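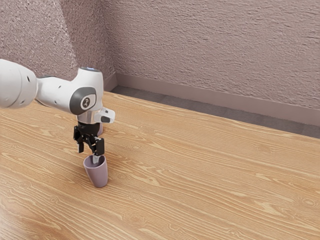 No. 34

Jasmina Stoyanova
11/06/2019

Okay, kettle's on, so it's time for the long rambling thread I kept promising people in replies. It's about joining a choir as a grown-up who can't really read music. Get comfortable, I'm not quick at this.

Background for anyone new here (hi!): I sang in school until I was maybe twelve, when a teacher asked me to mouth the words at the winter concert. I don't think she meant it cruelly. I still didn't sing in front of another human being for 30 years, unless you count the car.

Then we moved to Piltley, and there was a card in the window of the dry cleaner's that said SINGERS WANTED, ALTOS ESPECIALLY. I had no idea if I was an alto. I took a picture of the card and carried it around on my phone for most of the summer.

What got me through the door was rain, pretty much. I'd gone to pick up a coat, it was pouring, and the church hall across the street had its lights on. I stood in the porch and listened to them fall apart in the middle of something and laugh about it, and I thought, well, I could do that part.

The director is Vlasta Babić and she is tiny and she conducts with a pencil. She asked me to sing Happy Birthday, then again lower, then lower than that, until I was more or less growling. "Alto," she said, and pointed me at a chair. That was my whole audition.

So if fear of the audition is what's holding you back, please ask what it involves before you write yourself off! Plenty of town choirs don't have one. Some will let you sit in for a rehearsal or two and just listen, and you can bring a friend.

Now, reading music. I had the vague idea that the dots go up when the tune goes up, and I want to tell you that this is a very decent start. You can get a surprisingly long way on "up a bit," "up a lot," and "same again."

The trouble for altos is that so much of our music is same again. Sopranos get the tune. We get one note for half a page and then a weird one. I spent my first month drifting up to join the sopranos like a moth to a porch light, and poor Shireen, who sits on my left, had to keep hauling me back down.

Shireen Moodley has been in the alto row forever, and she marks her music in a way I've copied completely. Little arrows where the next note is farther than you'd think. A pair of eyeglasses wherever she needs to look up at Vlasta. A big wavy line for "everybody rushes this, don't you rush it."

Use a soft pencil, by the way, especially if the scores are borrowed. Ours come from a lending library and have to go back clean, so after every concert we sit there with erasers, gossiping. I love those evenings nearly as much as the concerts.

And you do find things other people left behind. My copy of the carol set had "BREATHE, LINDA" in it at the top of page 9. I rubbed out all my own marks and I left Linda's alone. I hope she breathed.

Practicing at home! I was terrible at this, and then Krum Petkov from the basses showed me that he records his line during rehearsal, just the phone on his knee, and plays it back while he's doing the dishes. No sitting down to study anything. I did that for a couple of weeks and the notes sort of moved in.

(Ask before you record. Our lot don't mind, but some directors do, and it's nice to be asked.)

If your group has somebody who can play your part on a piano and send it around, be very good to that person. Bake them something.

Somebody asked me last time about breathing, and whether it's true you have to do the thing with your stomach. Sort of? What helped me was being told to breathe out properly first. I'd been topping up a tank that was already full and then wondering why I felt dizzy by the second verse.

And the wonderful secret of singing in a group is that you can stop and breathe pretty much whenever you like, as long as your neighbor isn't doing it at the same moment. Shireen and I work ours out in advance with a nudge. The audience hears one long line and we've both had a nice rest.

First concert. It was in July, in the old market building, and it was hot enough that the programs were all being used as fans. I'd made myself sick over it. I wore black pants and a black top that I realized on the bus were two very different blacks.

We walked on and I looked for my husband and couldn't find him, and then the pencil went up and I forgot to look. There were around 100 people out there and I honestly couldn't describe one of them to you. I came in early once. Shireen squeezed my elbow and on we went.

Afterward a woman stopped me by the lemonade and said she'd been watching the altos because her mother used to be one. We stood there for ages talking about her mother. I had to be dragged off to help stack the chairs.

A few practical bits, since people asked. Ours charges a small fee each season and lets you skip it quietly if money's tight, so do ask. Bring water. Wear layers, halls are either freezing or boiling. Sit next to someone loud and accurate. If you can only get loud or accurate, take accurate.

Špela Omerović, who joined the same fall I did, wants me to add cough drops, and to unwrap them BEFORE the slow piece. She's looking at me when she says this and she has every right to.

We're on the winter program now, and there's a lullaby in it that divides the altos in two, which means I'm on the lower line with only a handful of others and nowhere to hide. I've drawn so many eyeglasses on it that it looks like an optician's window.

Oh, and to the person who wrote asking if 50-something is too late to start: please go. Our oldest tenor learned to read music after he retired and he's now the one the rest of them follow.

If you already sing somewhere, tell me what you're working on this winter, and what part you sing! I'll be reading replies tonight once I've run through the lullaby a couple more times with the door shut.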